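The Trial Period

The trial ran to the end of June, and by then Jiahui Kang had to write one page saying whether the shop should keep paying for Plivby.

Plivby was a picking service. It came as a subscription from a company called Zonport, and what you got for the money was software, a phone number, and a man named Fuentealba who drove over from Flestden when the phone number didn't help. You supplied the arm. The shop had an arm already, bought used by the old owner and never put to much use. Jiahui had been hired to run the packing room, and in her second month the arm became part of the packing room.

The shop made craft kits for schools. Sticks, blocks, yarn, glue, a folded sheet of instructions. The sticks were the trouble. They came in mixed because the supplier charged less for mixed, and a person had to sort them by color before they could be bagged. Two women had done it for years. One had retired in the spring and the other, Dolores, had a bad shoulder.

"So it's taking my job," Dolores said on the first morning.

"You told me you hated the job," said Jiahui.

"I do hate it."

She pulled up a stool anyway and watched.

The first week was poor. The arm went down for a stick, closed on nothing, came up, and carried the nothing over to the tray with great care. Then it went back for more. Jiahui kept a log in a spiral notebook. Under each day she wrote what she had given it and what it had done, and she tried not to write anything she couldn't defend. Dolores read the log at lunch and said it was too polite.

Fuentealba came out in the second week. He was older than he'd sounded on the phone and ate sunflower seeds from his shirt pocket. He changed a setting on the laptop, watched four picks, and changed it back.

"You're giving it too much," he said. "It wants a few at a time while it learns your sticks."

"The brochure says a full bin."

"I've read the brochure."

"Does it get to a full bin?"

He thought about it. "At some places," he said.

So they gave it a few at a time. Jiahui laid them out by hand in different ways, crossed and side by side and up against the wall, and pressed the key. By the end of that week it had made 346 picks that she counted as good, meaning the stick went where it was supposed to go and stayed in one piece. She put the number in the log and underlined it. Dolores said she used to do that many before her coffee. It was probably true.

What Jiahui noticed, sitting there, was how much of her day had turned into setting things out for the arm. She mentioned this to Fuentealba on the phone and he said it was normal. She asked when it stopped being normal and he said he would look into it.

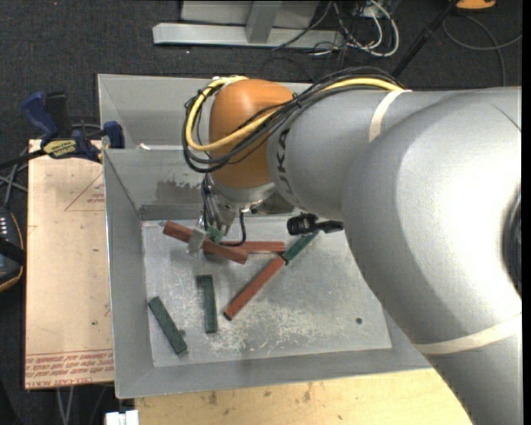

Jiahui saved the hardest layouts for the last afternoon. She had written them up beforehand on an index card, and the one at the bottom of the card was the one she cared about, red and green together with some of them touching. She put down three of each. The long red one ran down to the lower left with a green one partly against it, and there was a small light-gray cube resting on another red one, up by the fingers. The cube was the part she wanted to know about. Blocks got in with the sticks all the time, and Dolores used to flick them out with her thumb.

"Move the block," Dolores said.

"No."

"It'll never get it with the block there."

"Then I'll write that down."

The fingers were already down among the red ones. They stayed there long enough that Jiahui looked over at the laptop, and the laptop said it was planning. Dolores leaned in on her stool with her good arm on the table.

Jiahui wrote the page that night at her kitchen table. She wrote that the service did what it said with small amounts and clean layouts. She wrote that someone had to be in the room. She recommended keeping it 7 more months at the lower rate, if Zonport would give them the lower rate, and keeping Dolores on to run it, at better pay than she got for sorting. She crossed out "better" and wrote in a figure.

In the morning she showed it to Dolores, who read it standing up and then read it again.

"You left out the block," Dolores said.

"It's in the log."

Dolores got the notebook down from the shelf and went to find her glasses.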